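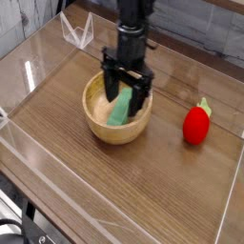 木碗、绿色方块与黑色夹爪

布鲁内洛·萨尔托里的海盗片，我第一次看的时候是躺着看的

那年我发着低烧，窝在表姐家的沙发上，晚上十一点多，电视里放一部没头没尾的海盗片。我错过了片名，也错过了开场，打开时正好是一个独臂的船长在跟一个戴假发的总督吃饭，两个人面前摆着一只烤鹅，谁也不动刀叉，就那么互相客气，客气了足有好几分钟。我当时想，这是什么海盗片呀，怎么还不打？可是我没有换台。后来鹅凉了（台词里说的，总督抱怨了一句），船长站起来，用他那只好手把桌布一扯，外面的炮就响了。

我很多年都不知道那是什么电影。问过不少朋友，把烤鹅那场戏讲了一遍又一遍，讲到最后连我自己也疑心是烧糊涂了做的梦。直到有一年在外地出差，在一家卖旧碟的小店里翻到一张罗凯克斯（Rokex）发行的影碟，封底印着几张小剧照，其中一张上有鹅。我站在那家店里笑出了声，老板抬头看了我一眼，大概以为我捡到了什么值钱的东西。

片名叫《风向不利》，导演是布鲁内洛·萨尔托里。

这个名字在大部分影史书里是找不到的，找到了也就半行，夹在一长串“同时期还有”后面。他是亚得里亚海边一个叫普洛罗维科（Plorovico）的小港口出来的人，父亲修船，他自己年轻时给剧组划过小艇，就是把摄影师和机器从岸上运到大船上去的那种活儿。划着划着，他开始给人当场记，再后来当副导演，三十多岁时终于有人肯给他一点钱，让他自己拍一部。那点钱实在很少。少到什么程度呢，他晚年的一篇访谈里讲，剧组租得起船，但租不起让船动起来的水手，所以他头一部海盗片里，所有的船都停着。

您要是现在找来看，会发现这件事他处理得真是漂亮。船不动，他就让天动，让旗动，让甲板上的人一直在走。有一段追逐戏，两条船相隔不过几十米，锚都下着，他把镜头切来切去，又叫人在船舷外头泼水，配上一段急得不得了的小提琴，看的人完全相信其中一条快要追上另一条了。我第二遍看时特意盯着背景里的山，山一寸也没挪。第三遍看，我又忘了盯山。 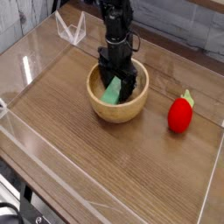 浅绿色方块斜倚在圆木碗中

说到萨尔托里的缺点，喜欢他的人往往比不喜欢他的人说得更起劲，我也一样，所以请容我啰唆几句。

首先是历史。他的海盗片时间上全是乱的，加勒比的总督穿着晚了几十年的外套，西班牙船上挂的旗子像是从某个足球俱乐部借来的，有一部里海盗们在酒馆里吃番茄肉酱面，吃得津津有味，连酒馆墙上的地图也明显是一张亚得里亚海的地图，只把地名涂掉了。我有位教航海史的老同学，被我拉着看过一部，看到一半她按了暂停，站到电视跟前去研究索具，然后回过头来告诉我，那条船要是照这样拉帆，出港就得横着走。接着她坐下来，又说，放吧放吧，我想看看那个厨子死没死。

厨子没死。萨尔托里的片子里厨子从来不死，这几乎成了影迷之间的一个暗号。演厨子的多半是同一位演员，一个圆脸的、走路有点外八字的男人，在字幕里换过好几个名字，有时听着像英国人，有时听着像西班牙人。那时候这类片子为了卖到国外，演职员常常要起一个外国名字，导演自己也不例外，早年有几部署名是一个很像苏格兰人的假名。等到他觉得可以署真名了，市场又不要海盗片了。

其次是配音。片子里的演员来自各地，现场各说各的话，拍完了再统统配过一遍。独臂船长的演员口型明明说的是另一种语言，句子又长，配音演员只好在后面加词，于是船长就成了一个特别爱讲客套话的人。“总督阁下，承蒙您如此盛情，我实在是，怎么说呢，感到十分地过意不去。”烤鹅那场戏的味道，我猜至少有一半是这么来的。中文版的译制更妙，我当年听到的那一版，给总督配音的老先生嗓子里总像含着一颗糖，每次说到“国王陛下”都要往上飘一下。可惜影碟上没有收这条音轨，我托人打听过好几次，都没有下文。

再就是剪接了。萨尔托里几乎每部片子都有一段用了别人的海战，或者用了自己上一部的海战。《风向不利》结尾那场爆炸，在后来的两部片子里又各炸了一次，有一回还是左右翻过来炸的。罗凯克斯的影碟小册子里专门有一页写这个，写得很温柔，说一个导演如果只有一次机会炸掉一条船，总得让它多炸几回。

那一页的作者没有署名，我倒很想认识他。

前些时候，科沃电影院（Kovo）办了一个萨尔托里的小型回顾展，放3部片子，我坐了一夜火车去看。科沃是一家很老的单厅影院，椅背上的绒布磨得发亮，门厅里卖热茶和一种撒了粗糖的面包，您要是赶在开场前买，售票的姑娘会把面包用纸包好，叮嘱您别在静场的时候拆。十月的晚上已经很凉了，门一开一关，灌进来一股湿树叶的气味。来的人比我预想的多，有带着孩子的，有一看就是在附近吃完饭顺路进来的，也有几位头发花白的先生，坐在第一排，手里拿着卷起来的旧海报。

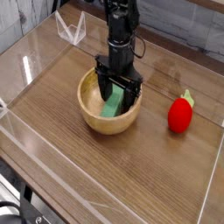

头一场放的就是《风向不利》。这是我头一回在大银幕上看它，也是头一回从开头看起。原来烤鹅之前还有将近二十分钟的戏！原来船长的手是在片头丢的，而且丢得很不光彩，是跟人打赌输掉的。我多年来在心里替他编过好些悲壮的故事，什么替兄弟挡刀啦，什么砍断自己的手好从锁链里脱身啦，结果全不是。他就是输了，输给了那个后来当上总督的人。这么一来，那顿饭就完全是另外一顿饭了。两个人客气来客气去，其实谁都在看那只空袖子。我坐在黑暗里，觉得有点不好意思，好像认识一个人很久，才听说他家里的事。

修复的底子出自博阿滕（Boateng）冲印所，他们在仓库里找到了一条保存得还算可以的底片，缺的部分拿放映拷贝补上。补的地方看得出来，颜色忽然变红，颗粒粗起来，过几秒又好了。放映前，冲印所来的一位女士上台讲了几句，说她们本来可以把那几段调得跟别处一样，调来调去觉得脸色不对，便留着了。底下有人鼓掌。她像是没料到会有掌声，话筒往前递了递，又收回去，最后说了声请看电影吧，就下来了。

颜色这件事我想多说一点，家里那张影碟我看了这么多年，一直以为萨尔托里喜欢棕色。船是棕的，海是棕的，连女主角那条裙子也是棕的。到了科沃我才看见，裙子是很深的绿，海在清早那场戏里近乎乳白，船舱里点着灯，墙上有一种暖暖的橘黄。摄影师是个从纪录片转行过来的人，据萨尔托里讲，他嫌棚里打光费事，宁肯一大早把全组叫起来，等太阳从舷窗里斜着进来，抢拍那么一会儿。全片的拍摄期只有15天，可以想见大家天天都没睡够。船上的那些海盗看上去个个面有倦色，真实极了。

女主角也值得说。她演总督的女儿，按这类片子的规矩，应该被绑走，被关在舱里，末尾被救出来。萨尔托里也老老实实让她被绑了，也关了，只是关着的时候她把船上的账本翻了一遍，发现海盗们根本就在赔钱。后面有整整一场戏是她给船长算账，一桶朗姆多少，一张帆多少，分红怎么分，船长听得满头是汗。影院里笑成一片，我后排的小男孩大声问他妈妈，那他们为什么不去打鱼呢？过了不到五分钟，厨子在银幕上问了一模一样的话。我发誓，那一刻整个厅里的笑声，比我这几年听过的任何喜剧都响。

第二部叫《三号码头的圣人》，我以前只闻其名。这部比较闷，我得承认中间打了一小会儿盹，醒来时圣人已经不在码头了。不过里头有一个长镜头，拍一艘小艇从大船边划到岸上，什么也没发生，就是划，桨一下一下地进水，出水，划船的背对着我们。我身边那位先生凑过来小声说，划船的是萨尔托里自己。我没有办法核实，那个背影谁都可以是。但从那以后我就只当那是他了。 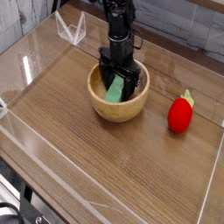

散场以后大家都不大想走，聚在门厅里喝最后一壶茶。我跟那几位拿旧海报的先生聊了起来，才晓得他们年轻时在普洛罗维科当过群众演员，白天演海军，傍晚换件衣服演海盗，所以有一场接舷战，其中一位先生是自己打了自己，他指着海报上的两个小人儿给我看，这个是我，这个也是我。他们说萨尔托里在现场从不喊叫，嗓子不好，要开拍时就敲一口锅。那口锅有一次也上了戏，挂在厨子的灶台边上，结果那一天没有东西可敲，全组人等了半天不晓得已经开机了，镜头里的人都在闲站着，有挠头的，有打哈欠的。这一段他后来用了，就是围城之前那几个叫人心里发紧的空镜头。我一直觉得那几个镜头了不起，现在知道了来历，照样觉得了不起。

我问他们导演后来怎么样了。海盗片拍不下去之后，他拍过两部警匪片，一部讲修道院闹鬼的，都不大成功，再往后就给电视台拍些短的东西，渔业啦，灯塔啦，本地的糕点啦。他一生署名的作品一共33部，算上那些假名的，找得到拷贝的还不到一半。他晚年搬回普洛罗维科，住在港口后面的坡上，据说谁去找他聊电影他都肯聊，只是聊着聊着就聊到船上去了，说哪条船的龙骨好，哪条船的漆是骗人的。有位先生去看过他，带了一张《风向不利》的海报请他签名，他戴上眼镜看了好一会儿，说，这船画得不对，我们那条没有这么多帆。然后签了。

我很羡慕那张海报。回来之后我在网上找过，价钱倒不算离谱，可是家里人提醒我，墙上已经没有地方了，这话也是实情。

罗凯克斯接下来打算把科沃放的这几部出一套新碟，用博阿滕的修复版，首批大约1,000套，还会附一本厚些的小册子。听说《三号码头的圣人》会收两个版本，长的那版多出来的几乎全是海面。我那位教航海史的老同学已经叫我替她订一套了，她嘴上说是要拿去上课，给学生讲讲帆不该怎么拉。至于那条含着糖说话的中文音轨，发行方回信说，他们手里没有，假如哪位读者家里还留着从前的录像带，不管画面多糊，都请写信告诉编辑部，信封上注明“烤鹅”两个字，编辑就知道该转给我了。

对了，如果您打算头一回看，我建议您别学我，从开头看起吧，准备一点吃的，最好是晚上。要是看到追船那一段，也请替我盯一盯背景里的那座山，我后来在科沃又试了一次，小提琴一响，还是没盯住。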